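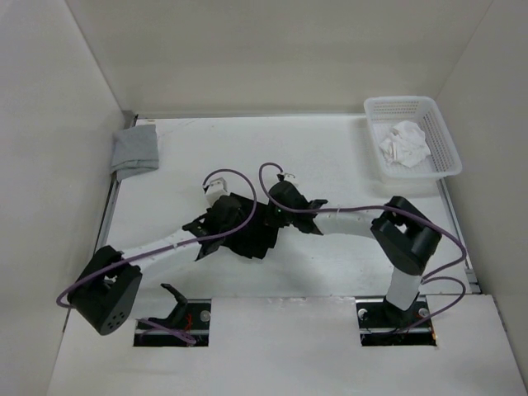

Fig. 1. Black cloth on the white table, spread at an angle.

Unit 2: Handling and folding dark cloth
Textile Care, Husance course
Handout revised Sep 14, 2021

What this unit covers

Laying out, checking and folding a dark piece on a pale surface. The same routine is used for aprons, linings and plain shirts. Read it before the practical and bring it with you.

Why the table is white

Black cloth hides its own folds. In Fig. 1 the outline is easy to follow against the tabletop – the pointed upper edge, the uneven lower one – but the creases inside it are hard to make out. Work from the outline first. When the edge is straight all the way round, look for folds in the middle.

Colour also affects lint. Wipe the table with a damp cloth and let it dry before any black piece goes down. Keep the Nel brush for dark items only.

Laying out

1. Put the piece down near the centre of the table.
2. Find two corners on the same edge. Feel along the hem if you can't see them.
3. Hold one corner in each hand and lift until the cloth is clear of the surface.
4. Move the hands apart slowly. The top edge should still dip slightly. If it goes tight, you are pulling the weave.
5. Look at the bottom edge while the cloth hangs. A piece held by its true corners hangs evenly. Flaps of different widths, or a notch between them, mean the hold should be checked before you fold.

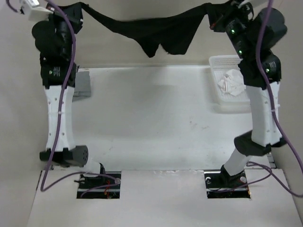
Folding

Lower the far edge first and let the rest follow towards you. Smooth from the middle outwards with a flat hand. Fold side to side, then top to bottom, and turn the piece over to check the back.

Prunine twill keeps a crease for a long time, so set the first fold carefully. Monard jersey stretches – support it from underneath and don't hang it by the corners for long.

Practice

Fold 40 pieces before the March assessment, at least half of them dark. Note the fabric and any refolds on your record sheet. Spare sheets are in the tray by the door.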